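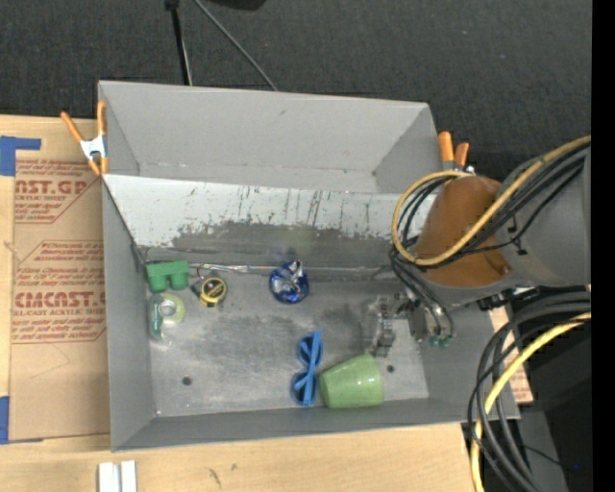
One reader wrote to us last June that she had stopped finishing novels years ago and wanted someone to talk to about the ones she gave up on. We hear that a lot, and it is close to why Drivik Reading School got started.

Posted Tue 20 May
By the Drivik office

Drivik runs evening classes in reading fiction for adults. There are no grades and no entry test. Most classes meet once a week for ten weeks and get through four books, usually three novels and a collection of stories.

We began with one class above the Kakine bookshop and now use two rooms in the Skirach building. Last year 247 people signed up. The Rweyemamu Fund pays for 100 free places a year, and you can ask for one on the regular form – no proof of income needed.

Teachers choose their own books. They post the list a month ahead, with page counts, and try to keep any single week under 200 pages. The long-novel class is the exception. It spends a full term on one book of 600 pages or more.

Written work is optional. If you hand in an essay, your teacher will read it and send back comments within two weeks. Short ones are fine, and so are ones that argue with the class.

Our lending shelf is open half an hour before each class. Please sign books out in the notebook by the door. Registration for the summer term closes when the rooms are full.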